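Unit 4 covers the cleaning and sanitizing of small kitchens. It should be read before the practical session, and students are expected to bring a printed copy with them. The material was prepared by Merja Hirvonen and revised by Faustine Rey for the Claltano certificate in food service.

## 4.1 Terms used in this unit

**Cleaning** is the removal of food, grease and dirt from a surface. **Sanitizing** is the reduction of germs on a surface that has already been cleaned. The two words are often used as if they meant the same thing, and marks are lost every term for this reason. A sanitizer applied over grease does very little – the grease shields the germs and uses up the active chemical.

**Contact time** is the period for which a sanitizer must remain wet on a surface. It is stated on the product label and differs from one product to another. Students should read the label each time a new container is opened.

## 4.2 The order of work

Manual dishwashing follows a fixed order: scrape, wash, rinse, sanitize, air-dry. Wash water should be at least 110°F and must be changed when it becomes greasy or the suds are gone. Towel drying is not permitted in the training kitchens.

Glasses and cups are washed first, followed by flatware, plates, and finally pots and pans. Knives are never left under suds.

## 4.3 Sinks

A sink used for dishes is itself a food-contact area and must be cleaned before use, after use, and whenever the task changes. Stainless steel is the usual material. It resists rust well, but it can be pitted by strong chlorine solutions left standing in the basin, and it is scratched by steel wool. Scrub along the grain with a nylon pad.

Cups, cans and other loose items should be cleared from the basin and its border before cleaning begins. 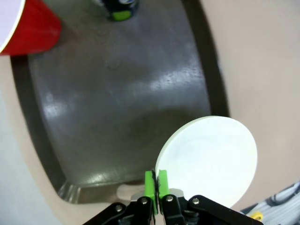 ## 4.4 Chlorine solutions

Strength is measured in parts per million (ppm) and checked with a test strip. For the purposes of this course, the working range for dishes is 50 to 100 ppm, and no solution above 200 ppm is to be used on a food-contact surface without a rinse. Bleach must never be mixed with ammonia or with any acid cleaner, including vinegar.

Solutions lose strength on standing. They should be tested at the start of each session and replaced when the reading falls below the range.

## 4.5 Preparation for the practical

1. Read pages 112 to 120 of the course reader.
2. Write a short cleaning schedule for a kitchen known to you, naming each surface, the product and the contact time.
3. Submit the schedule to Anayeli Meléndez in Room 241 before the practical.

The written test for this unit will be held in September. Calculators are allowed – telephones are not.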